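Section 3. Setting Up the Front Table

The front table at each Drustonthorpe location serves both guests and the staff member handling reservations. Complete the steps in this section before opening and again after any cleaning of the tabletop.

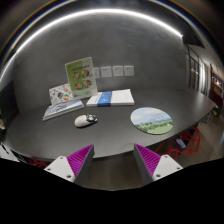
Hayley Kettle asks that whoever sets up the table keep the menu card at the back, where guests can read it from either chair without reaching across the mouse. Her request applies at the Bunting and Barkar locations as well.

Before you begin

Clear the tabletop and wipe it with a damp cloth. Let the surface dry fully before replacing any paper items.

Procedure

1. Stand the menu card upright in its clear acrylic holder toward the back edge, with the food photographs facing the chairs.

2. Lay the patterned booklet flat beside the holder. It may sit at an angle.

3. Set the small illustrated card against the menu card. If it slides, move it closer to the base of the holder.

4. Place the white book or folder with the blue band on the other side of the menu card, closed, and parallel to the wall.

5. Put the round mouse pad on the right side of the table. Leave 200 mm of clear surface in front of it.

6. Place the mouse on the pad when the Trameo reservation screen is in use. At other times it may rest on the tabletop.

Note: Left-handed staff may move the pad to the other side – the booklet and small card then go to the right. Return all items to the standard layout at the end of the shift.

Caution: Do not spray cleaner directly on the acrylic holder or the mouse. Apply it to the cloth first. Products containing ammonia will cloud the acrylic.

Caution: Do not stack books or trays on the mouse pad. A bent pad must be replaced.

Replacing printed items

Menu cards are supplied in packs of 300. Remove the old card from the holder before inserting the new one, and check that the lettering is at the top. Discard any card that is stained or curled. Requests for more booklets should reach the supply office by 3 p.m.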